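Privero to supply serving trays and plates for Flulbridge canteens

12 October 2022

Tableware supplier Privero has won the contract to replace the serving trays and plates used in the public canteens of Flulbridge. The order covers 683 trays and 1,000 plates, to be delivered to 3 sites. Deliveries are to be complete by the end of April.

The contract replaces an arrangement under which each canteen bought its own stock. According to the tender documents, this left the sites with trays of different depths that did not nest and plates that did not fit the washing racks. At one site, 69 trays were withdrawn in a single check for cracked rims and worn surfaces. Replacements had been bought in small lots from several sellers, and the sizes no longer matched.

Under the new terms, all items must come from a fixed list. Round trays must have a raised rim on all sides and a flat interior. Rectangular trays are permitted for counter service and for clearing. Plates are round, without a printed pattern, and supplied in light colors only. The list does not allow handles, feet or attached lids, which take up rack space and slow drying.
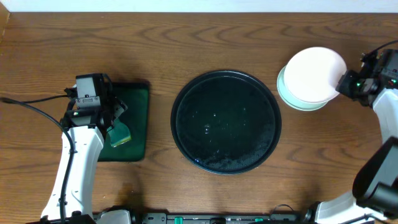 Surface finish was the most disputed part of the specification. Bidders were asked to supply trays in dark colors, which hide staining from tea and sauces but make dust, water marks and fine scratches easier to see. On a black round tray, small glints and a cloudy, speckled patch can show up plainly under direct light, while a plain white plate under the same light gives little away. The tender therefore sets a separate test for dark items. Trays are washed, dried and inspected under a lamp at a low angle, and any mark that can be felt with a fingertip counts as a defect. Marks that can be seen but not felt are recorded and do not lead to rejection.

Plate color is used to separate service lines. White plates go to the main line and pale green plates to the line for meals prepared without meat. The two colors share one diameter and one profile so that they can be stacked together in the same rack and carried on the same tray. The bidder Skasex had proposed a smaller plate for the second line. The proposal was turned down on the grounds that mixed stacks would be less stable in the wash area.

Testing was carried out by Paulauskas, a materials laboratory hired for the tender. The work covered stacking, drop resistance, rim strength and repeated machine washing. Privero and Skasex both passed the washing test. Privero scored higher on rim strength, and its price for spare trays was lower over the full term of the contract.

The first delivery will go to the station canteen, where the present trays are oldest. Old trays still in sound condition will be kept as reserve stock until the last delivery has been checked. Cracked items will be sent for recycling where the material allows. Canteen opening hours and meal prices are not affected by the change.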